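Trelleck – demonstration gathering, interim report to the Sitness fund
Last updated: September 11, 2026

Recording for the basket tasks is on plan. The set now holds 1119 accepted demonstrations, all made by teleoperation on the Rotar arm with the wrist camera running. A further 107 were rejected at review, mostly for dropped camera data or a written instruction that did not match the motion. Rejected runs are kept in a separate store and are not used in training.

Work in this period moved from single objects on a bare surface to mixed objects in a shared container. Operators follow a written prompt naming one item and its target. Start positions are changed between runs, and the item order is drawn by script. Small items lying against one another remain the slowest to record – the operator often has to approach twice before closing the fingers. 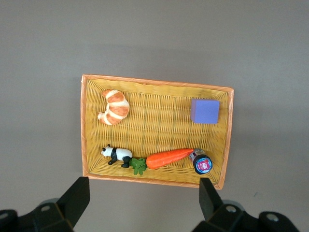

Labelling is behind recording. The Lyons site has 87 runs waiting for a second check, and we expect to clear these in October. No change to the budget is requested for this.

One fault is open. The clock on the wrist camera drifts against the joint log during long sessions, so sessions are now limited to 2 hours until the driver is replaced. Training on the full set will start once the drift has been corrected in the older files.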